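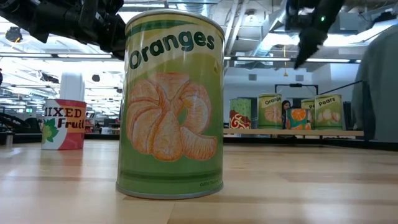

The Under-14s Go to Trials
4 min read
12 shares | 3 comments

Search stories Search

Edeltraud Stöcker had coached the Rondlow under-14s for long enough to know that selection trials were decided in the car park. She arrived at 7 am on Tuesday and found Vivek Kashyap already there, leaning on his ute, telling two selectors about his daughter's vertical leap.

"Sixty centimetres," he said.

"She's standing right there, Vivek," said Edeltraud. "They could ask her to jump."

The daughter, who had a muesli bar in her mouth, declined to jump.

Inside, the Stellgate gym smelled of floor polish and someone's old knee guard. Ji-hoon Noh had the clipboard. He'd had it since the regional titles and it was generally felt he would be buried with it.

"Numbers on backs," he said. "If your number falls off, you're no longer a basketballer."

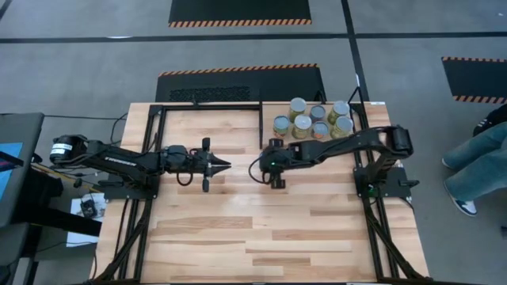
Second Half

By the break Si-woo Koo had missed every shot he'd taken, and he had taken a lot. He sat down beside Edeltraud with a towel over his head.

"I've shot 1000 free throws since November," said the towel.

"How many went in?"

The towel thought about it. "I was counting shots."

She sent him back on with instructions to pass. He passed to Joon-young Ahn, who was so surprised that he scored. He passed again. A selector wrote something down, crossed it out and borrowed Ji-hoon's rubber – a loan Ji-hoon watched closely until it came home.

The list went up at noon. Si-woo was on it, second from the bottom, spelled wrong.

"They've put Sue," he said.

"Then Sue's in the squad," said Edeltraud, and went to move her car, which Vivek had parked in.

0 comments on this chapter | Share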